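Grellgate Opens Shared Furniture Room in Brudbridge

BRUDBRIDGE, 6 Sep 2026 — Grellgate has opened a shared work and seating room at its Mesden site, furnished with chairs and tables passed on by local homes and offices. The room has a smooth concrete floor and is open to small groups that need a place to sit, sort and pack.

Grellgate began collecting furniture in March and has taken in 146 pieces so far. Mesh office chairs, upholstered chairs and small round tables are all in use, and no two corners of the room match.
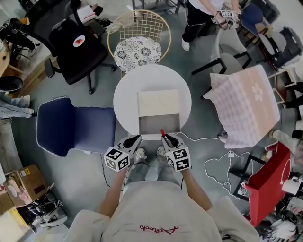 Groups can book the room for up to 3 hours at a time. Tables and chairs may be moved as needed but should be put back before leaving.

"People asked for a table and a decent chair, so we started there," said Svetozár Procházka, who manages the site. "We still need small tables — round ones go first."

The room seats 70. Furniture can be dropped off at the Ham entrance during opening hours.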